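New faces on the accounts desk at Plamulo

Anyone who has rung Plamulo over the winter will probably have spoken to Halima Mohammed, who has looked after the agency's smaller clients for longer than she cares to admit. She is moving upstairs to run the training side, and from next month her accounts pass to Mekdes Wubshet and Garba Nnaji, both of whom have been sitting in on her calls so that no one has to start again from scratch.

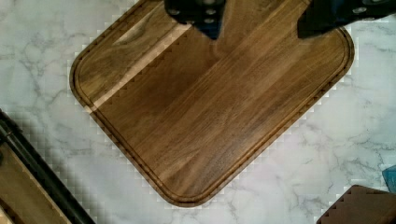 Birine, Feb 19, 2026 – The agency, which handles print, mailings and websites for over 200 local businesses, says existing prices and contracts stay just as they are. Mekdes will take on 42 of Halima's clients, mostly shops and cafes, while Garba looks after the remaining 31, and each of them will be ringing round to say hello and fix a time for a proper chat.

"I'd much sooner go and sit in somebody's back office for an hour than send them a long email," said Mekdes, who joined from Zalteck in September and already seems to know half the high street by name.

Halima will still be in the building, and clients are very welcome to pop in and wish her well – the kettle, she says, is nearly always on.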